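I'm not buying the robot kitchen yet

Pulport wants me to pay for a kitchen robot I can't touch. The arm itself isn't what they're selling at the moment. What's on offer is the Pindholm trial, a simulated kitchen you run on your own computer with a simulated arm in it, so that you can "plan your household routines ahead of delivery". Fifty pounds for 3 months, taken off the price of the real thing if you go on to order one. You can probably guess how I feel about paying in advance for the privilege of being sold to.

I signed up anyway. I had the same conversation with myself in January over the Mugo, and that one went back in its box after 10 days.

Setting up took me most of an evening. The installer wanted an account, then the account wanted a phone number, then the phone number was "already in use", presumably by me. Once I was in, I'll admit the kitchen was nicer than mine. All that marble! My worktops are the ones the last people left behind, and they have a burn by the hob in the shape of Ireland.
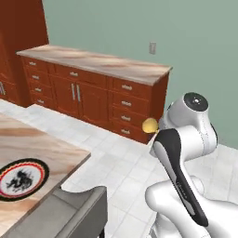
A kitchen with more drawers than I own things to put in them.

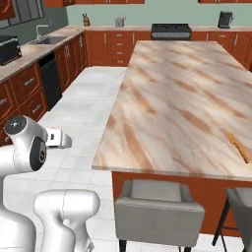 Elínborg Stougaard
Writes this blog, pays for everything reviewed on it

So what do you get? A smart white arm in a very tidy room, and plenty of space to move about in. Look at the width of that aisle between the island and the cabinets. In my kitchen you have to breathe in to open the oven. I couldn't find any way of making the room smaller, and when I asked support they sent me a link to the page I had written to them from.

The drawers bother me too. Every one has a nice straight bar handle, the kind you could hook with an elbow. Mine have little round knobs and one of them comes off in your hand. There is a plate on the table, something wooden on the island, a toaster, kettle, coffee maker and knife block on the counters, and that's about your lot for clutter. Where is the post? Where are the school shoes, the bag of bags, the cat?

I don't doubt that clever people find this sort of thing useful for their own work. I'm asking what it tells me, a person with a dishwasher to empty, and so far the answer is very little. The brochure says practice here "carries over to your home". It doesn't say how much, and I've read the small print twice.

Andley do a home visit instead, where someone comes round with a tape measure and tells you whether an arm would fit at all. It costs more and there's a waiting list. I've put my name down, grumbling.

If Pulport let me put in my own measurements before the trial runs out I'll have another go and write it up. The cancellation form is under Account, then Preferences, then Other.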